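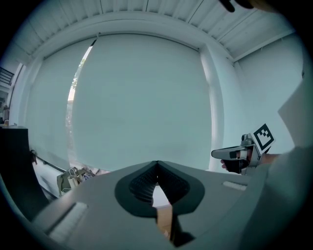

Pascal Sabatier
If the blind stops short on one side you measured the glass and not the opening. Inside mount, you take the width at the top, middle and bottom, and you order off the smallest. Which one did you use?

grudstead_lane
Middle only. Opening is 1,095 mm there. I ordered the Jasach roller in white and it covers most of the window, but there's a strip of daylight down the left side. You can see the trees through it. I don't mind it much in the day, but the sun comes through there from 4 pm and lands right where we work.

huet62
Is the fabric narrower than the tube? On every roller blind I've had, the cloth is narrower than the overall width because the brackets and the chain need room. The width on the box is usually bracket to bracket.

grudstead_lane
Yes, the cloth is narrower. I didn't know that when I ordered.

Pascal Sabatier
Then it's normal and I take back part of what I said. You will always get some light at the sides with an inside mount. Outside mount with overlap is the only way to get rid of it.

tomasina_k
Disagree. Side channels. We put them on two Allamier blinds in the back bedroom and it's dark in there now at noon. They screw or stick to the reveal and the edge of the cloth runs inside.

Pascal Sabatier
Channels need a straight reveal. His gap is curved. That means either the cloth is cupping at the edge or the side of the opening is out. Put channels on that and the cloth will rub and fray.

tomasina_k
Ours isn't straight either and it hasn't frayed.

huet62
How long has it been up?

tomasina_k
Since February.

huet62
Not long enough to say, then.

grudstead_lane
Checked with a level this morning. The rod is level and the reveal is close enough, so I think it's the cloth curling in at the edge. There's a beam under the ceiling up there, so I can't go much higher with the brackets if I switch to an outside mount. The ceiling is slatted and I'd rather not screw into it.

huet62
Don't screw into the slats. Go into the beam if it's solid – knock on it first. Ours was a box around a pipe.

Pascal Sabatier
For curl, try a heavier bottom bar before you buy anything. Also leave it all the way down for a few days. Cloth that was rolled tight in shipping can take a while to hang flat.

grudstead_lane
OK, will leave it down until Saturday and measure again. Does anybody know if Jasach sells the bar separately?

huet62
They didn't when I asked. I cut mine from flat steel, 1,000 mm long, and slid it in the hem.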